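Mamstead Blanket Mill: notes from the winter open day

Last updated: Tuesday, January 31, 2023

The Mamstead mill opens its finishing rooms to visitors twice a year, once in winter and once in June. The winter date is the quieter of the two and gives more time at the tables. Entry was $5, paid at the gatehouse. Groups were limited to 18, and ours was full.

The tour runs backward through the process. It starts in the showroom, where finished goods are folded and stored, and ends at the warping frame. For anyone who knows weaving, this order is awkward. For anyone who buys blankets, it works well enough, as the finished cloth is the part they can judge.

The showroom carries three lines. Onness is the heavy plain twill, sold mostly in gray. Feltwood is a double-faced cloth for bed use. Farahani is the check line, and it took up most of the session. The colorway on display is pale blue with cream bands and rust-orange stripes, in a twill weave with a lightly raised surface. The raising is kept low on purpose. A heavy nap hides the twill line and blurs the edges of the narrow stripes, and on a check with fine cream and orange lines that loss shows at once.

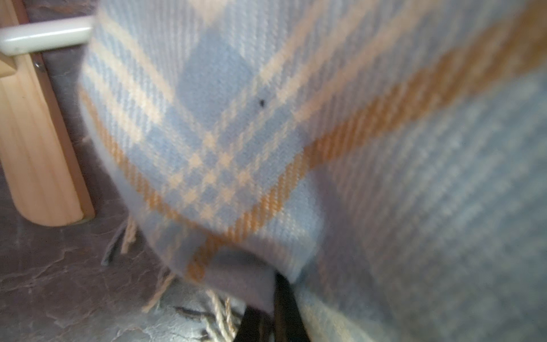 Raising is done after scouring and before the final press. The mill passes the cloth through the machine in short runs and checks the face between passes. Specks are picked off by hand at the inspection table with a burling iron. Most are bits of plant matter that survived scouring. The guide gave the loom capacity as 300 picks a minute but said that checks are run slower, as each color change in the weft adds to the risk of a mispick.

The pattern repeat was covered in some detail. The warp for the current check uses 1,589 ends, selvages included. An odd total lets the pattern balance on a center end, so that both long sides finish on the same stripe. Visitors were invited to fold a blanket edge to edge and compare. On the one I tried, the stripes met along the full length with no drift that I could find. A second had a slight bow in the crosswise bands near one end. It had been marked down for that reason.

Folding has its own section of the tour. The mill folds lengthwise first, then across, and avoids pressing the fold. A sharp crease in a raised wool cloth flattens the fibers along the line and may stay visible after steaming. For home storage the advice was a loose fold, changed every few months, away from direct sun. Pale blues were named as the shades most likely to fade. Draping over leather furniture is acceptable if the leather has not been freshly treated, as conditioner can transfer to light wool.
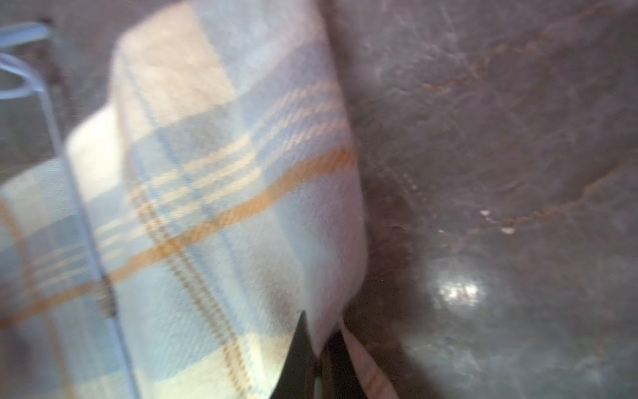

One visitor in our group disagreed on the folding. Rolling, she said, had kept her own wool blankets free of creases for years, and a roll took up less of the shelf. The guide accepted this for single blankets but said rolled stock was hard to stack and hard to label.

The remaining stops were brief. The warping frame was not running, and the dye store could be seen only from the doorway. Seconds were on sale at the exit, with the fault noted on each ticket. Parking is behind the boiler house, and the surface is uneven.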